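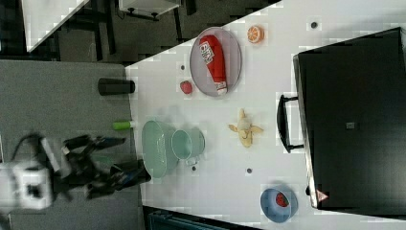 Skivatent Cell: Setup and Maintenance Notes

Document type: README and data card
Maintained by: Clonov, cell operations group
Contact: Fredy Palomino
Status: current as of the August revision

Scope

This file describes how the Skivatent cell is set up, checked and repaired. It applies to the tabletop cell used for the Ganda recordings and to no other cell on site. Operators must read the sections on start-up and daily checks before working alone. The section on repairs is intended for trained maintenance staff, although operators may find it useful when reporting a fault.

The cell

The cell has one arm with a multi-fingered gripper, a white table and a set of household objects. Most of the objects are kitchen items and toy foods, including a mint-green mug, an oval basket, a light blue bowl, a ketchup bottle, a peeled toy banana and an orange slice. A black countertop appliance stands along one side of the table. It carries a warning label, which must stay readable and must not be covered with tape or markers.

The small holes in the tabletop are to be kept clear. Do not use them to hold pens, cable ends or spare hardware.

The appliance is treated as a fixed obstacle in the Ganda task set. It is not powered during recording. Its handle projects over the table and is the part most often struck by the gripper when the motion limits have been loaded from the wrong file.

Start-up

1. Confirm that the emergency stop is released and within reach of the operator's chair.
2. Walk around the table and check that no cable crosses the path of the arm.
3. Switch on the controller and wait for the status light to stop flashing.
4. Load the limits file for this cell. The file name begins with "skivatent". Limits written for the Cusi cell will load without an error message, but they allow the wrist to travel too far toward the appliance.
5. Send the arm to its rest position at reduced speed.
6. Open and close each finger once. Listen for clicking at the base joints.
7. Place the objects for the session.

Placing the objects

Objects are scattered by hand. They are not to be lined up or sorted by colour. Items may be left upright or on their side, and hollow items may face any direction. Small foods may be placed inside the bowl or on the round mesh plate. An object that comes to rest beyond the edge of the table stays there until the episode is over, at which point the operator returns it and notes the event in the log.

Do not reset the table while the arm is enabled. This rule has no exceptions, including for short resets between episodes.

Daily checks

Wipe the tabletop with a damp cloth and dry it. Solvent cleaners dull the surface and change how it reflects the overhead lights.

Inspect the finger pads under a hand lamp. Pads with a visible split are replaced in pairs, even where the opposite pad looks sound.

Check the wrist housing for loose screws. Tighten by hand only.

Press down lightly on the front edge of the appliance. If it slides, return it to its marks on the table and repeat the position check before recording.

Calibration

The gripper is recalibrated after every 2,000 grasps, after any pad change and after any collision that stops the arm. The calibration routine takes 5 minutes and must be run with the table cleared. If the routine reports a finger offset above 2 mm, run it a second time. If the second result is also above the limit, take the cell out of service and contact maintenance.

Repairs

Finger linkages collect dust and fibres from the cloths used in other tasks. Clean them with a dry brush - compressed air drives the dust further into the joints. Worn linkages are replaced as a full finger. Individual links are not stocked.

A finger that closes slowly is usually a cable fault. Check the connector at the wrist before opening the gripper. Fault code 814 indicates lost communication with the gripper and is cleared by reseating this connector with the controller switched off.

After any repair, run the start-up steps from the beginning, then the calibration routine, and record both in the maintenance log with your initials.

Data notes

Recordings made between a collision and the next successful calibration are kept, but they are flagged in the session file and left out of the default release. Users who want them must request the full set. Toy foods are labelled by the food they represent. Objects that operators could not agree on are labelled "other".

Known issues

The log viewer shows times in the controller's own time zone, which differs from local time during daylight saving.

The reduced speed setting is not retained after a power loss and must be selected again.

The spare parts list still refers to the older pad type. Order by the part number stamped on the pad bag until the list has been corrected.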